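Re: [home-automation] Can they clear a table yet?

From: Annag Gunn
To: home-automation list
January 8, 2026

Hefin Gittins wrote:

> My sister runs a guest house with 6 rooms and she asked me at
> dinner if she should wait for a robot before she hires another
> person for the mornings. I laughed, but then I did not have a good
> answer. I have seen the videos like everybody. Is there any machine
> today that can clear a breakfast table, put things in the right
> tray and start the toaster again for the next guest? I don't mean in a
> laboratory with ten engineers behind the curtain. And if the answer
> is no, what is the part which is missing? She would pay a fair
> price. She has already paid too much for the dishwasher.

Hello Hefin, hello all,

I will try to answer the second question more than the first one. For the first one my answer is no, your sister should hire the person.

I have worked with arms for some years, first at Pradwood where we put wooden parts in boxes, and now with Dwynwen Beddoe on small household tasks. At Pradwood the job was dull and the robot was good at it. The parts came always from the same side, the box was always at the same place, and if something was wrong a light went on and Catrin Maddocks came from her desk. I calculated once that she came 3 times in a shift. For a factory this is acceptable. For a guest house it means that your sister must stand near the machine all morning, and then she can carry the plates herself.

With Dwynwen I do almost everything in simulation now. I know that Hefin Gape wrote on this list in June that simulation is "a video game for people who are afraid of screws", and I did not forget it. But I can run 2000 attempts in a night and I don't break any bowls. The task we use the most is a small one. The arm must take little objects from the table and bring them to a tray with openings. There is a toaster on the same table, and a bowl, and a lamp, and a plant, so that it has to live with the usual things of a home. We call this setup Juketti, please don't ask me why, it was the name of the folder.

I go through the parts of the job one after the other, because I think the word "clear" hides several jobs.

1. Finding the things

This is much better than it was. When I started, a white bowl on a light table was a bad day for everybody. Now the detection is rarely my problem. It still goes wrong with glass, with cutlery which lies under a napkin, and with two objects of the same colour that touch each other. A breakfast table has all of these, but I believe that this part will be solved first.

2. Picking up and putting down

A gripper with two fingers is a simple tool. It can hold small, firm things quite well. A wet spoon lying flat is already difficult. The putting down takes me more time than the picking up. If the tray has openings, the piece has to come from above, more or less straight, and the fingers need space to open. When it is a little bit wrong, the piece stands on the edge between two openings and the arm goes back, very satisfied, to get the next one. The wrist is also wider than people think when they look at the fingers only, and it hides what is under it from a camera placed on the wrong side.
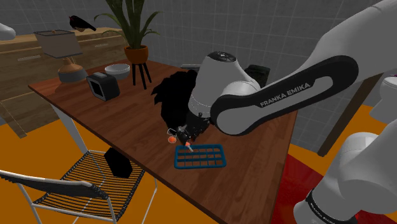
3. Knowing that it is done

I put this as its own point because I think it is the missing part you ask for. A person who clears a table looks at it once more before leaving, and does not even notice doing it. My arm has no such habit, I must write it. In the simulation I can cheat, I ask the program where each piece is and I get the exact answer. In your sister's dining room there is no program to ask. In our best version the arm says "finished" correctly in 90 percent of the runs. It sounds nice until you think about the guests who sit down at the other tables.

4. The toaster

You asked about it so I answer separately. To press a lever is easy if the toaster does not move. A light toaster moves. You push and it slides or tips, and a person holds it with the other hand without thinking. With one arm you must fix it to the table, or choose a heavy one. Dwynwen wants to try with two arms, I would first try with a screw. Putting the bread in is a different story, as sliced bread bends and my simulated bread does not. I have no result here that I would show to anybody.

5. The person next to the table

In a factory you can put a fence. In a dining room there are children, bags, a dog perhaps, and chairs which are never where they were yesterday. The arm has to be slow near people, and then the breakfast is cold before the table is free. I did not see a good answer from any seller. I asked two of them directly and both sent me a brochure.

So for the guest house: if she wants to spend money on something mechanical, a good trolley and a second cutlery basket will save more minutes than any arm I know. I say this as a person who earns her living with arms.

Where I am more hopeful is the work behind the kitchen door. Sorting clean cutlery into a tray, always the same tray, always at the same place, no guests in the room. This is near to what we did at Pradwood and near to what Juketti tries to do. If somebody on the list has done it with real cutlery and not only on the computer, I would like to hear how many pieces you did before a person had to help. Please count the helps honestly, also the small ones where you only push the tray back with one finger.

One question also from my side. Does anybody have experience with soft finger tips that survive the dishwasher chemicals? The ones I tried went sticky. Edwards wrote to me off list that he cuts his own from a silicone baking mat, but he did not say how thick, and he has not answered my second mail. Edwards, if you are reading, how thick?

To Hefin Gape: I will bring my own screws next time.

Best regards,
Annag

PS. Sadia, the link you sent last week does not open for me, it asks for a password. Can you send the file itself?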